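Thursday at Serkix: I finally got my hands on the grippers

So I've been nagging the folks at Serkix for an invite since the spring open house (which I missed, thanks to a dead alternator), and this week they let me come over to Fleltbridge and poke at the whole hand-held gripper kit. If you read my piece on the Pillay arm in winter you'll know I'm a sucker for anything that lets a small shop teach a robot without hiring a whole department. This is very much that kind of product!

The building is an old brick place behind the Hatow rail yard, and I drove past it twice. There's no sign on the street side. Go in by the loading dock, ring the bell, and somebody comes down and gets you. Coffee is upstairs and it's decent.

The kit first, for anyone shopping. You get a pair of hand-held grippers, a charging dock, a hard case and a year of their software, which sorts your recordings and cuts out the junk. You hold a gripper, do the job yourself, squeeze and let go, and the recording goes off to train the arm. The starter bundle covers 2 grippers, and extra finger pads come in packs of 8. They wouldn't give me a firm price for the bigger bundle, so I've left it out until they do.

I got about a five-minute briefing and then they handed me one. It's lighter than I expected, and the balance is good, a bit forward of your wrist. The trigger has a long pull. My first few grabs were terrible – I kept closing too early and shoving things along – but you get the feel for it pretty quickly, and by the time we broke for lunch I was picking up pens off a desk like a pro. Well, like a patient amateur.

What I liked best was the pads. I'd only seen the older smooth ones at a trade fair, and I remember thinking they'd be useless on anything slick. The new ones are mesh, with a little give when you press your thumb into them, and they swap out without tools (I tried it, took me two goes to get the second one seated). I'd still like to see how they look after a few months of greasy work.

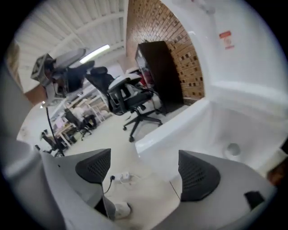 Mesh finger pads at work near the big white basin, with a power strip on the floor between the fingers.

They run sessions in a regular working room, office chairs and shelving and all, and I was glad of that. I've been to too many demos where there's a single foam cube on a black tablecloth. Cables are a good test, by the way. They bend, they slide out sideways, and they never lie the same way for long. I had a go with a loose extension cord at lunchtime and dropped it more often than I'd like to put in writing.

The software side was more of a mixed bag. My group's morning came to 177 recordings, and the sorter kept 89 of them. That sounded brutal to me! They said first-timers always lose a lot, mostly from fast wrist turns, and the ones I looked at in the reject pile did deserve it. But the screen doesn't tell you why a clip got tossed. You get a gray label and that's it. I brought it up and was told a reasons column is coming in May, so I'll hold them to that.

Other gripes: the case latch is stiff, the dock wants its own outlet, and there's only one grip size. I have big hands and was fine, but a woman in my group with small ones had to stretch for the trigger all morning. She got better results than I did anyway.

Would I buy one? If I had a Pillay arm sitting in the shop already, I'd ask for the two-week loan first, which they do offer if you send in a short note on what you want the arm to learn. If you don't own an arm yet, hold off and book a visit. They run them every Thursday, starting at nine, and you should wear shoes you can crouch in. Parking is free on the dock side, but the gate closes at six and they mean it.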